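How to Clean and Re-Glue a Car Trunk Liner

Trunk carpet picks up sand, pet hair and road salt, and after a few winters the glue lets go along the wheel wells. Both jobs fit in one afternoon. The steps are the same for most hatchbacks and sedans with molded gray carpet.

What you need

Vacuum with a crevice tool
Stiff nylon brush
Mild carpet shampoo and a spray bottle
500 ml of warm water
High-temperature spray adhesive
Masking tape and old newspaper

Cleaning

Take everything out, including the floor panel and the spare wheel cover. Brush the carpet in one direction to lift the hair, then vacuum. Go slowly in the corners and along the seams, where most of the sand sits.

Mix 20 ml of shampoo into the water. Spray a small area until it is damp, brush it, and blot with a clean towel. Do not soak it. Leave the trunk open until the carpet feels dry to the back of your hand. 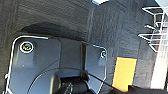
Armindo Louro wrote in to say that he skips the shampoo on salt stains and uses equal parts white vinegar and warm water, blotted twice, and that the smell is gone by the next day. Try it on a hidden spot first.

Re-gluing

Peel back the loose section only as far as it comes easily. Scrape off the old glue with a plastic scraper and wipe the panel clean. Tape newspaper over the trim and over the rubber seal.

Shake the can for 60 seconds. Spray a light coat on the panel and another on the back of the carpet, then wait 3 minutes, or whatever your can says. Start pressing at the center of the piece and work outward with the flat of your hand. Once the two sides touch you will not get much chance to move them.

Pull the tape while the glue is still soft. Leave the trunk empty overnight before you put the floor panel back.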